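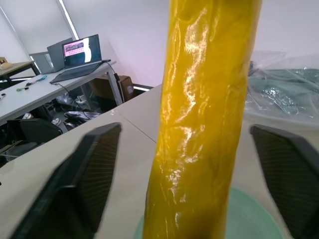

How long do you leave marmalade before you open the first jar? I leave mine a month if I can bear it, though the ones on the top shelf usually go sooner than that.

Hello all,

Inese asked that last week and I'm only now getting round to the rest of her message, sorry. Quoting the bit I'm replying to:

> Inese Lūse wrote:
> Mine set beautifully last year and this year I've got eleven jars of orange
> syrup. Same recipe, same pan, same shop in Jundcombe for the fruit. I boiled
> it until I was sick of the smell. Is it worth boiling again or do I just
> give in and pour it on porridge? Also does anyone still bother soaking the
> peel overnight? Belmiro swears by it but Belmiro has more patience than me.

I do swear by it! I soak the peel and the bag of pips together in the cold water, lid on, and leave the lot in the back kitchen until the next evening. The peel softens much faster after that and I think you get more out of the pips as well. My aunt in Rerkcombe never soaked anything and hers was lovely, mind you, but she simmered hers half the day.

As for the syrup, yes, boil it again. Tip it all back in the pan (I know, the washing up), add the juice of two lemons and bring it up hard. Don't do all eleven jars in one go. I tried that once with a big batch and it took an age to come to the boil and went very dark by the end - we ate it, but it tasted of toffee more than oranges. Half at a time is plenty.
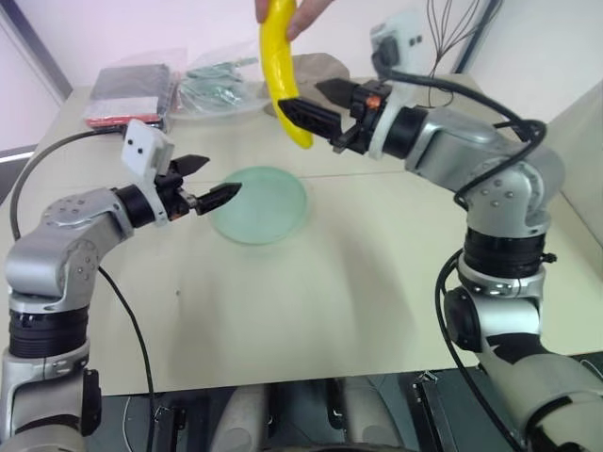

WHAT I USED THIS YEAR

1,000 g Seville oranges, which came to 778 g once I'd cut the bad bits off a couple of them
2 lemons
2 litres water
1.5 kg ordinary granulated sugar
70 ml whisky, stirred in right at the end (leave it out if you're giving it to children)

I took 200 g off the sugar my old recipe gives and it still set, just a bit looser round the edges. The saucer test told me more than the thermometer did. Mine reads low and I keep meaning to replace it.

Does anybody have spare lids for the Ķēniņš jars? I've got plenty of jars and hardly a lid that fits. I can swap for a bag of peel from the freezer, or collect if you're anywhere on the Dristitz side.

Inese, let us know how the second boil goes.

Belmiro Matos
January 2023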